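Rear brakes before Plavlow

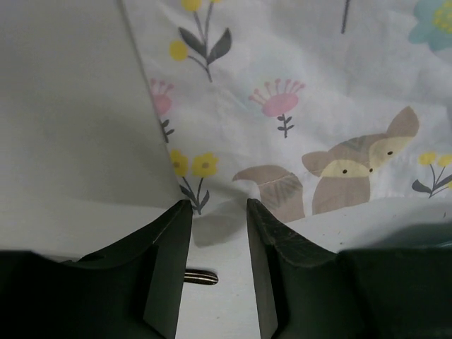 The back brakes on the Breretti have been bothering me for most of the season. At the last sprint the nearside rear was locking well before anything else, always into the slow right-hander, and by the end of the day the tyre had a flat spot I could feel on the drive home. That drive is 73 miles, so I had plenty of time to think about it. I put the car up on stands the next weekend and had both rear calipers off by lunchtime. Anything dark and oily I used to lose on the bench for hours.

The nearside piston was fine. The offside one was not. It moved out under pressure but would not go back without a fight, and there was a ring of corrosion just behind the dust seal. So the brake I had been blaming was the one doing its job, and the other side was doing very little. I should have checked disc temperatures on both sides after a run and I never did.

I rang round for a new caliper and the cheapest was a bit over £400, with a wait. Akbulut had a seal kit and a piston in stock for a lot less and it came in two days. Their kit has the slider boots in it as well, which the last one I bought from somewhere else did not. The instructions are a single folded sheet and the drawing is of the front caliper, so don't rely on it. The handbrake mechanism on the rear has a thrust washer that the drawing doesn't show, and it goes in with the chamfer facing the piston. I took mine apart twice to be sure.

Cleaning the bore took longer than the rest put together. I used brake cleaner, a nylon brush and then very fine wet and dry, only on the outer lip where the dust seal sits. The part where the main seal runs was clean and I left it alone. New seal in with rubber grease, piston wound in by hand as far as it would go and then with the wind-back tool for the last bit. If you need force at the start, it has gone in crooked. Take it out and start again.

I did the slider pins while I was there. One had been greased with something thick and brown by a previous owner and had nearly set. Both have silicone grease on them now and move with two fingers.

Pads are the same compound as before. I thought about going to something softer at the back, but changing two things at once would tell me nothing, and I already have a habit of doing that. Fluid was changed all round, starting at the furthest wheel. The pedal was long for the first few pumps and then came up properly. The handbrake needed three clicks off the cable adjuster once the calipers had taken up their slack.

I took it out early the next morning on the quiet road past the reservoir. A few gentle stops to bed things in, then a few harder ones. It pulls up straight now. Before, there was a slight tug to the left that I had put down to the camber of the road. Back at home both rear discs were warm to a similar degree, going by a cheap infrared thermometer, so I am happy enough with that.

One other thing came up while it was idling on the drive. There is a flutter just under 2000 rpm that I had not noticed with the helmet on. It goes away with a bit of throttle. I suspect the vacuum hose to the servo, which is original and has gone hard at the engine end. A new length is on order and I'll do it before the next event, even if it turns out to be something else.

Plavlow is the last one for us, in November. It is a short course with a downhill stop into the hairpin, and it's the place where a decent rear brake should be worth something. My best there is a 57 dead, set two years ago on a dry track with newer tyres than I have now. I'll run Clikeo on the phone again for the split times. It drops out under the trees past the second marshal post, but the hairpin is in the open and that is the split I want. I still need to find a replacement for the flat-spotted tyre, and the only matching one I've seen so far is second-hand and has a plug in it.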